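Sorting and cleaning, play kitchen items. Maintained by Hayley Pickering, last revised in April.

## Labels and surfaces

**Does a damaged label mean the item is withdrawn?**

No. Trim lifted corners and leave the remainder in place. Withdraw the item only if adhesive is exposed.

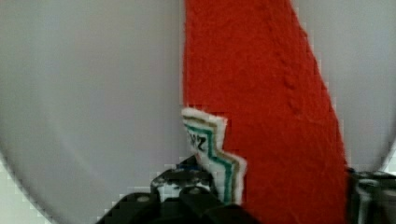

*Label remnant with stepped edges on a red surface. The "57" is still legible.*

**Can textured surfaces be soaked?**

No. Wipe with a damp cloth and air dry for 2 hours. Smooth plates and dishes may be soaked in water at up to 43 °C.

## Layout

**How should items be set out before sorting?**

On a clear white tabletop, in loose rows, with space between pieces. Bottles may lie flat. Pots and cups go on their sides so that the interiors can be checked. Small pieces, such as the strawberry and the orange slice, can share a row with the cups.

**Are dishes sorted by color or by shape?**

By shape. The lavender plate and the mint-green dish are both oval and go in the same tray. Food pieces go in a separate tray regardless of color.
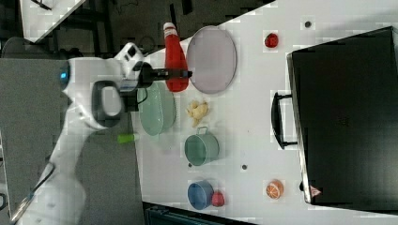 ## Storage and replacements

**Which bins are used?**

Cloleo bins for dishes and pots, Pilley bins for food pieces. The lids are not interchangeable.

**How is a missing piece reported?**

Enter the tray number and a short description on form 104. Requests received by Tuesday are included in that week's order.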